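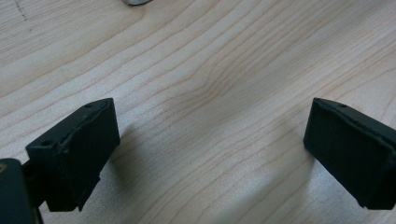
Slide 1. Handheld, fingers wide open, view from the tool's own camera.

Leave this up while people sit down. Don't read the title out.

Hi, thanks, etc. Say who did the work – Zsófia Borbély ran the trials, Ottó Vörös did mounts and printing, I mostly argued about cameras. Emiliano sends apologies, on a plane.

What this talk is: two finger sets, one handheld, one bench, a lot of small stuff picked up and put down. Not a product pitch. Zoden lent nothing and paid for nothing, we bought the arm.

Point at slide. Black fingers, pale wood. Look how much of the inner face is just black. Great for contrast against the table, terrible when the object is black as well. Come back to this at slide 6, don't get dragged into it now. If someone asks about lighting, say slide 6.

Shadows, same thing. Soft ones by both fingers. Ottó's segmentation kept calling the shadow part of the finger until he retrained. Mention quickly.

Slide 2. The two sets.
Set A = Plomine, thick angular, stiff. Set B = Sturine, thinner, more give. Same handle, same camera, same people. Swap takes 2 minutes if you haven't lost the hex key. (Pause, Zsófia will laugh.)

Slide 3. Trials.
608 grasps total. Split evenly across A and B, order shuffled each morning. Objects on the handout – washers, tape rolls, a tea towel, pill bottles, the dreaded bulldog clip. Every grasp starts from fingers fully open. We were sloppy on this in the first week and had to bin those runs, they are NOT in the 608.

Slide 4. Results, go slow here.
Set A drops: 38. Set B drops: 77.
Let them read it. Then say most of the B drops are two objects, the clip and the washers. Thin fingers splay under load. On the tea towel B was the nicer one, everybody who held it said so, no number for that, sorry.
Don't say B is worse. Say B is worse at flat metal.

Slide 5. Camera mount.
Three heights tried. Low mount sees the tips beautifully and loses the object as soon as you close. High mount sees everything, tips get tiny. We stayed in the middle. Jozefína wanted a second camera, she is probably right, cable was a pain and we ran out of November.
Wide lens note: right finger runs out of view when fully open. Fine for us as we only track tips. If you need the whole finger, change the lens before you start, not halfway thru like we did.

Slide 6. Colour.
OK now the black thing. Tried grey tape on the inner faces. Tracking got better, grip got worse, tape peeled. Tried a dab of paint on the tips, lasted longer. Falcão controller doesn't care either way, it's only the vision side. Next batch gets printed in a mid grey.
Go back to slide 1 here if there's time, point at the rough ridge along the top strip. Tracker loves that ridge. Smoother fingers might acutally lose us that.

Slide 7. Things we'd do again.
Shuffle order. One person resets the table, another holds the tool. Film the swaps.
Things we wouldn't: judging wear by eye. Etelka Barta has a gauge, should have borrowed it on day one.

Questions. Likely ones:
Force sensing? No, not on the handheld.
Does it transfer to the arm? Partly. Only set A has been on the arm so far, Ottó can answer.
Files for the mounts? Yes, email me, licence is on the last slide.

If running over, cut slide 5 and go straight to colour. Water bottle is behind the lectern.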